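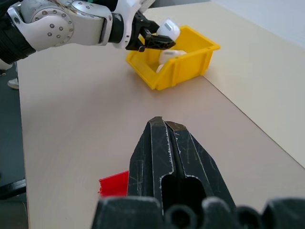 片方の腕が働いているあいだ、もう片方の腕のカメラは何をしているのか。今回、私たちDolbridgeが発表する手法「Folano」は、ずっと気になっていたこの疑問から生まれました。双腕の作業では、動いていない側の手先カメラの映像は学習のときに捨てられがちです。私たちも長いこと捨てていました。もったいない! だって、その映像には相手の手元がしっかり写っているんです。黄色い箱の上で、三角の格子模様の指が白いプラスチックの小物をはさんでいる。指がどこにかかっているか、箱の縁とどのくらい離れているか、作業している腕自身のカメラからは見えにくいところが、向かいの手先からだとよく見えます。この「待っている側の目」を、動いている側の判断に使おうというのがFolanoです。

研究チームを代表して、開発担当の私がこのお知らせを書いています。いつもの発表文はもう少しかしこまっているのですが、今回は「普段しゃべっているとおりに書いていい」と言われたので、遠慮なくそうさせてもらいますね。

■ 発表の概要

Dolbridgeは、双腕ロボットの待機側の手先カメラを使って、小物の出し入れ作業の成功率を上げる学習手法Folanoを開発しました。部品を浅い箱に出し入れする評価作業で、従来の手法では58パーセントだった成功率が94パーセントになりました。学習に使ったお手本は、作業ひとつにつき40回分です。お手本の数は従来手法と同じにそろえてあります。

手法の詳しい説明、学習用のプログラム、評価の手順書は8月に公開します。評価で失敗したときの記録も一緒に出します。これは私がかなり粘ったところで、最後は社内のみんなが折れてくれました(ありがとう)。

■ きっかけは「持ち上げるの? 置くの?」

去年の話から始めさせてください。私たちは、社内でDolloと呼んでいる双腕の実験機で、箱から小物を取り出す作業と、箱に小物を戻す作業を学習させていました。どちらも人が遠隔操作でお手本を見せて、それを真似させるやり方です。

別々に学習させると、まあまあ動くんです。ところが一つのモデルにまとめたとたん、Dolloが箱の上で迷いはじめました。物をつかんで箱の上まで来て、止まる。少し下がる。また上がる。見ている側としては「どっち!」と叫びたくなるような動きです。

理由を考えてみると、静止した一瞬だけを見せられたら、私だってわかりません。箱の上で物を持っている手は、取り出しの途中にも見えるし、戻す途中にも見えます。時間の流れを見せればいいじゃないか、というのは当然の意見で、もちろん試しました。過去の映像をまとめて入れると迷いは減るものの、今度は動きの癖まで覚えてしまって、途中で人が箱を少しずらしただけで元の位置に向かって手を伸ばしてしまいます。これはこれで困る。

そんなとき、昼休みに待機側のカメラの録画をぼんやり眺めていて、あれ、と思いました。指と物の重なり具合や、箱の縁までのすき間の変わり方が、こちら側から見るとずいぶん素直なんです。作業側の手先カメラだと、自分の指と持っている物で箱の中がほとんど隠れてしまいます。待機側なら、物の下に何があるのかが見えている。その日の午後は予定していた実験を全部やめて、録画を掘り返していました。

■ Folanoのしくみ

専門でない方にも読んでいただきたいので、なるべく普通の言葉で書きます。

Folanoは、待機側の映像から「相手の手元について今わかること」を短い数字の列にまとめ、作業側の動きを決める部分に渡します。渡すのは映像そのものよりずっと小さな情報です。中身は、物が指のどのあたりにあるか、物の下端と箱の縁との間にすき間があるか、それから「今の見え方にどれだけ自信があるか」。この最後の項目がいちばん効きました。

待機側のカメラは、いつも都合のいいところを向いているわけではありません。自分の指が手前に大きく写り込みますし、相手の腕が箱を隠すこともあります。自信の値がないと、見えていないのに見えているつもりの情報が作業側に流れて、かえって成績が落ちます。初期の版はまさにこれで、何もしないほうがましという悲しい結果でした。自信の値を入れてからは、見えないときは作業側が自分のカメラだけで判断し、見えているときだけ向かいの目を頼るようになりました。

もう一つの工夫は、待機側の腕をほんの少し動かしてもよいことにした点です。見えにくいと感じたら、手首の向きを変えてのぞき込みます。大きく動くと作業側にぶつかるおそれがあるので、動ける範囲はきつめに制限しています。初めてDolloがのぞき込む動きをしたときは、実験室で変な声が出ました。首をかしげているみたいで、かわいいんですよ、本当に。

学習の順番も書いておきます。まず待機側の映像だけを使って、手元の情報を読み取る部分を学習させます。次に、お手本の動きを使って作業側を学習させます。最後に両方をつないで、短い仕上げの学習をします。最初から全部をつないで学習させることも試しましたが、待機側の情報を無視するようになってしまいました。作業側のカメラだけで解ける簡単な場面がお手本の大半を占めていて、そちらに引っぱられるようです。この点はまだ調べている途中なので、詳しい方がいたらぜひ意見を聞かせてください。

■ 評価のやり方

評価には、形の違う16種類の小物を使いました。プラスチックの小さな部品が中心で、丸みのあるもの、平たいもの、片側だけ重いものを混ぜています。選ぶときに気をつけたのは、私たちが好きな物ばかりにしないことです。好きな物というのは、つまり、つかみやすい物のことです。

箱は、前が開いていて重ねられる、倉庫や工場でよく見かける形のものにしました。前の縁が斜めになっているので、物を引っかけやすいんです。きれいに置けるトレーを使えば成績はもっとよくなると思いますが、現場にあるのはこういう箱ですから、ここは譲りませんでした。

成功の条件は次のように決めました。取り出しでは、物を箱の外の指定した範囲に置いて手を離すこと。戻しでは、物を箱の中に置いて手を離し、そのあと箱の縁に物が乗り上げていないこと。どちらも、箱が動いてしまったら失敗とします。途中で人が手を貸した場合も失敗です。

箱の位置は試行ごとに変えました。置き場所は前もって作った表に従っていて、担当者がその場で「このへんでいいか」と決めることはできません。以前それをやっていたら、誰が担当しても自然とロボットの得意な場所に置くようになっていたんですよね。悪気はないんです。私もやっていました。

従来手法は、作業側の手先カメラと上からのカメラを使うものです。Folanoはそこに待機側の手先カメラを足しています。カメラを一つ増やせばよくなるのは当たり前では、という質問は必ず来ると思うので、待機側の映像をそのまま足しただけの版も評価しました。結果は、従来手法より少しよいものの、Folanoには届きませんでした。数値は評価の手順書に表で載せます。

■ うまくいった場面、いかなかった場面

いちばん変わったのは、戻しの作業で手を離す瞬間です。従来手法では、物が箱の縁に当たっているのに指を開いてしまい、外に落とすことがよくありました。Folanoでは、当たりそうになると一度持ち上げて、位置を直してから下ろします。動きとしては地味です。でも、箱の前で何か月も落ちた小物を拾ってきた身としては、泣けるくらいうれしい地味さでした。

取り出しでは、箱の中で物同士が重なっている場面がよくなりました。つかんだ物の下に別の物がくっついてきたとき、待機側から見えていれば、いったん下ろしてつかみ直します。

だめだった場面もちゃんと書きます。まず、透明な物。待機側のカメラからも輪郭が読めず、自信の値がずっと低いままで、従来手法とほとんど変わらない動きになりました。これは安全な負け方なので、私はわりと気に入っています。困るのは次のほうで、白い物を白い背景の前で持ったときに、物の端の位置を読み違えて、しかも自信満々ということがありました。照明を変えた学習用の映像を足して減らしましたが、残っています。

それから、指の傷み。Dolloの指は長く使って傷だらけで、塗装もはげています。新品の指に替えたら成績が上がるだろうと思っていたら、交換した直後はむしろ下がりました。傷の見た目ごと覚えてしまっていたんですね。今は学習のときに、指の見た目を少しずつ変えた映像を混ぜています。指を替えても学習をやり直さなくて済むところまで持っていくのが、次の目標の一つです。

速さについてもよく聞かれます。Folanoは従来手法より少し遅いです。のぞき込む動きが入るぶんと、置き直しが増えるぶん。落とした物を人が拾う時間を入れれば話は変わるはずですが、そこは測っていないので、今回は主張しません。

■ 現場での試用について

Folanoは、部品の小分けを手がけるGoicoecheaの作業場で試用を始めることになっています。あちらの皆さんには開発の早い段階から相談に乗ってもらっていて、「箱がずれたら箱のほうを直せ、では現場では使えない」と最初に言ってくれたのもこの会社の方たちでした。耳が痛かったです。箱の位置を毎回変える評価にしたのは、この一言があったからです。

試用では、人が作業している時間帯を避け、まず夕方以降の小分けの一部だけを担当させます。対象は、評価に使った小物と形の近い部品に限ります。うまくいったら広げますし、だめなら持ち帰って直します。結果はよくても悪くても公開する約束を、Goicoecheaの了承をもらったうえで交わしました。

試用の期間中は、私たちの担当者が毎週水曜日に現地へうかがいます。遠くから記録を眺めているだけだと、ロボットの横で人がどう困っているかがわからないんです。前に別の試作機を持ち込んだときは、箱を取り替えるために作業の方が毎回ロボットの後ろまで回り込んでいて、記録のどこにもそんなことは残っていませんでした。

■ 公開するもの

8月の公開に含まれるのは次のとおりです。

・Folanoの手法をまとめた文書(日本語と英語)
・学習用と実行用のプログラム
・評価の手順書と、箱の置き場所の表
・作業側と待機側の時刻をそろえた、お手本の映像と動きの記録
・失敗した試行の記録と、担当者が書いた短いメモ

メモは本当に現場で書いた走り書きなので、誤字があります。「また縁」「縁」「縁!!」としか書いていないものもありますが、読みやすく直すと当時の感じが消えてしまうので、そのまま出します。

プログラムは、手先にカメラのついた双腕の機体なら、設定を書き換えれば動くように作っています。ただ、私たちが確かめたのはDolloだけです。別の機体で試す方は、最初はかならず腕の速さを落として、待機側の動ける範囲も狭くしてから始めてください。のぞき込む動きは、慣れるまでけっこうびっくりします。

■ これから

次に取り組みたいのは、待機側と作業側の役割を途中で入れ替えることです。今のFolanoは、作業の始めに決めた役割が最後まで変わりません。でも、箱の左寄りの物は左の腕、右寄りの物は右の腕で取れたほうが楽ですし、そのたびに見る側も替わってほしい。試しに動かしてみたところ、両方の腕が同時に「見る側」になって、お互いをじっと見つめ合ったまま止まりました。しばらくみんなで眺めてしまいました。いやあ、先は長いです。

両手を一緒に使う作業、たとえば片手で箱を押さえながら物を入れるような作業も考えています。こちらは「待っている腕」がいなくなるので、Folanoの考え方をそのままは使えません。作業の合間のほんの短い時間だけでも相手を見ることに意味があるのか、まずはそこから調べます。

■ 見学と取材のご案内

Dolbridgeの実験室で、Folanoの実演をご覧いただけます。小物の持ち込みも歓迎です。むしろ持ってきてください! 私たちが思いつかない形の物をつかませるのが、いちばん勉強になります。手のひらに載る大きさで、割れないもの、ぬれていないものでお願いします。透明な物をお持ちになる場合は、上に書いたとおりの結果になる見込みですが、それでもよければぜひ。

取材、見学、共同研究のご相談は、Dolbridgeの広報窓口までお寄せください。技術的なご質問は私のところに回ってきますので、細かいことでも気にせず書いてもらって大丈夫です。実験中は返事が遅くなります。

Dolbridge Folano開発担当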